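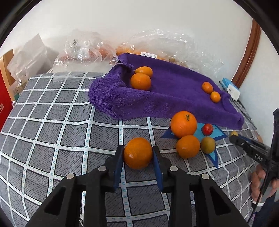
Fruits sur le lit : serviette violette, étoile bleue, sachets en plastique transparent au fond.

Kakeso : rangement de fruits sur textile
Fiche du jeu de données
Version du 2021-11-25

Résumé

Kakeso réunit 1 000 séquences courtes de rangement de fruits sur un lit. On y sort les fruits, on les pose sur une serviette ou sur une étoile, on les regroupe, on les remet en sachet. Le jeu est maintenu par Jhonatan Cuadros pour Indetti. Il fait suite à Mrema, qui portait sur la vaisselle et dont il reprend l'arborescence.

Contenu du dépôt

sequences/ : les séquences, un dossier par disposition de départ
annotations/ : un fichier JSON par séquence
listes/fruits.csv : les noms de fruits admis et leurs variantes
listes/supports.csv : serviette, étoile, drap, sachet
decoupage/ : les listes apprentissage, validation et test
CHANGEMENTS.txt

Dispositions

Il y a 16 dispositions de départ. Une disposition fixe quels fruits sont sortis et sur quel support ils se trouvent, mais pas leur place exacte. Le drap et la serviette ne sont pas repassés ni retendus entre deux séquences. Les plis changent donc d'une séquence à l'autre et un fruit rond peut rouler vers un creux. Ces déplacements sont conservés et annotés « glissement ».

Fruits

Les oranges sont de loin les plus fréquentes, en plusieurs calibres. Les petites et les grandes ont la même étiquette, « orange », avec un champ « calibre » à part (petit, moyen, grand). Le calibre est jugé à l'œil par rapport aux autres fruits de la même disposition. Une orange moyenne dans une séquence peut être grande dans une autre. Ne pas utiliser ce champ comme une mesure.

Les feuilles et les pédoncules restent sur les fruits. Un fruit qui perd sa feuille en cours de séquence garde son identifiant.
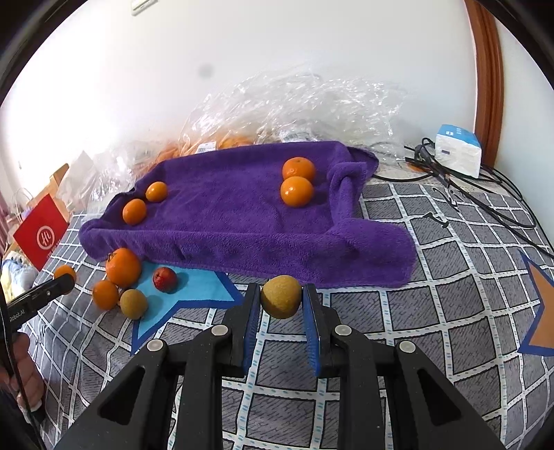 L'étiquette « kiwi » a demandé plusieurs relectures. Dans la première version, les annotateurs d'Alteo hésitaient entre kiwi, poire et « autre » dès que la peau était claire. La règle retenue en juillet est la suivante : un fruit rond, brun ou brun jaunâtre, à peau duveteuse est noté « type kiwi », même si la peau est un peu tachée comme sur celui qui est tenu au-dessus du lit. Le petit fruit rouge légèrement marbré posé sur l'étoile bleu clair relève de « type jujube ». Les fruits jaune verdâtre que l'on ne sait pas trancher entre petite poire et jujube vont dans « indéterminé », sans commentaire libre.

Supports

Serviette : une serviette violette, étalée ou froissée. Un fruit posé sur un bord replié compte comme posé sur la serviette.
Étoile : toute forme en étoile, quelle que soit sa couleur. Quand la serviette en recouvre une partie, seule la partie libre est prise en compte.
Drap : tout ce qui reste du couchage gris à carreaux.
Sachet : à utiliser quand le fruit est dedans. Un fruit appuyé contre un sachet est noté « drap ».

Champs d'annotation

Chaque fichier comporte 6 champs : identifiant, fruit, calibre, support_depart, support_arrivee, remarque. Le champ « remarque » est vide ou prend une valeur de la liste fermée (glissement, chute, contact, repris).

Limites connues

Le couchage a un motif régulier et contrasté. Un modèle entraîné sur Kakeso seul risque de mal supporter un drap uni.
Les pommes et les fruits de type jujube sont peu représentés.
Dans 11 séquences, un fruit passe derrière un autre et change d'identifiant par erreur. La liste est dans CHANGEMENTS.txt. La correction n'est pas faite.
Les objets du fond (cartons, sacs, linge) ne sont pas annotés.

Utilisation

Usage libre pour la recherche, avec mention de Kakeso et d'Indetti. Pour signaler une erreur d'étiquette, ouvrir un ticket avec l'identifiant de la séquence et celui du fruit.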